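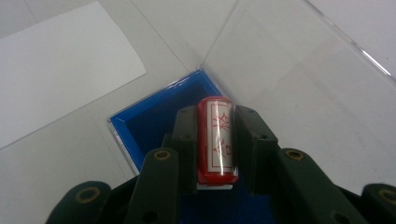
Strazds Football Club thanks the 1,480 supporters who attended our August fixture against Trirkent. The match finished 1–1.

The club recognises that queues at the Fakeron Road turnstiles were too long. Almost 5 minutes of play had passed before the last ticket holders reached their seats, and we apologise to those affected.

From the next home match, gates will open at 11 am for early kick-offs. Season ticket holders should use the north entrance — the south entrance will be kept for visiting supporters and day tickets.
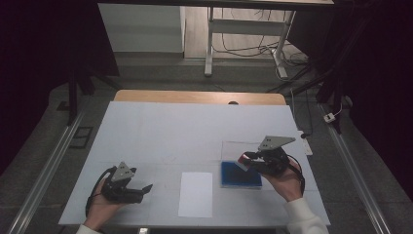
At the table, with the blue tray to the right.

Tickets for the away match at Nusis go on sale to members first. Each member may buy up to five. Any left over will be offered to all supporters through the ticket office.

Coaches will leave from the main car park. Places must be booked in advance, and drivers cannot accept payment on the day.

Supporters who need step-free access at Nusis are asked to contact the ticket office before booking — spaces in that part of the ground are limited.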